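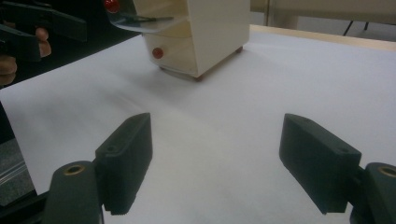 A cream-colored boxy unit with tiers, set on a sheet of white paper at the Ilundale workroom.

Lastico adds small-parts sorting bench at Ilundale

June 10, 2018

Lastico has opened a sorting bench for small household parts at its Ilundale repair workroom. The bench handles loose hardware that arrives with donated furniture and appliances: screws, shelf pins, cabinet hinges, drawer stops, knobs and the plastic feet that go under chair legs. It opened to the public last week and runs during normal workroom hours.

Until now the parts were kept in mixed tubs under the main counter. An inventory in January recorded 1,031 usable pieces in those tubs, of which 200 could be matched to a furniture type on the spot. The rest had to be measured before they could be used, and most were passed over in favor of new stock. Lastico said that replacement hardware was the largest single item in the workroom's supply costs for the winter.

The new procedure has four steps. Parts are tipped onto plain white paper laid flat on the tabletop, separated by hand, measured for diameter and length, and placed in a compact organizer by size. The paper makes dark screws and small washers easy to pick out, and it can be lifted at two corners to pour leftover pieces back into a tub. Sheets are reused until they tear or pick up oil.

Threaded parts are checked against a steel gauge before they are stored. Anything with a stripped head or a bent shank goes to scrap metal. Wood screws and machine screws are kept apart, and inch and metric sizes are never combined in one compartment. Pieces that cannot be identified are held for 34 days and then scrapped.

Storage is limited to small tabletop units. Wall racks were considered and dropped, as the wall behind the bench carries the electrical panel and must stay clear. Each unit is assigned one family of parts, with the heaviest pieces in the lowest section to keep the unit from tipping. Labels are printed on paper tape and give the thread or shank size first, followed by the length. A printed index is taped to the end of the bench and is replaced when a compartment changes.

The organizers are to be standardized on one footprint so they can be swapped between rooms. Prulletura, which supplies shelving to the workroom, is preparing a tray to hold them side by side. The tray will have a raised lip on the front edge and a rubber sheet underneath. No delivery date has been set. In the meantime the units stand directly on the bench and are moved to a locked cabinet at closing.

Visitors may take up to four matching pieces for a home repair without charge. Larger requests are filled if stock allows, but the part must be brought in or its measurements written down. A photo alone is not enough to confirm a thread. Parts for gas fittings, child seats and ladders are not given out in any quantity.

Donated hardware is accepted at the Ilundale door in closed bags or jars. Nails, loose blades and anything coated in grease or wet paint will be turned away. Donors are asked to leave matched sets together, with the name of the furniture they came from if it is known - a bag of bed bolts is far more useful with the bed frame written on it.

Lastico's second site, at Sangkhawat, will keep its mixed tubs for the present. Its counter is too shallow for the paper sheets, and a deeper top would block the rear door. The site will send its unsorted hardware to Ilundale with the regular furniture van.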